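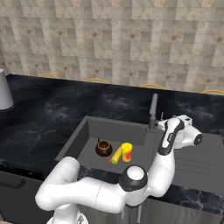
Source: Gadeck simulator, Stomum project

Home | Projects | Reports | Contact

May 9, 2021
By Attila Kerekes

We're now 34 test runs into our review of the Gadeck kitchen kit, and it's going really well! The sink is my favorite part: teapot, corn and a tight basin to reach into.

Sławomir Adamczyk has the close-up view running too (a huge help when we go back over a grasp). 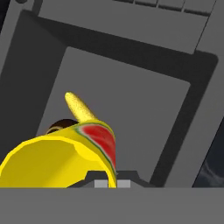
Next steps

We'd like nine more runs with the items set close together, then a first score sheet for you.

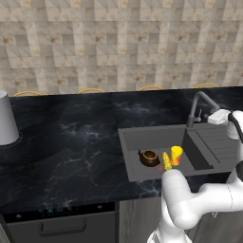
Setup time is down to about 7 minutes, and the license runs through December.

Contact: Stomum office, Karkovthorpe | Back to top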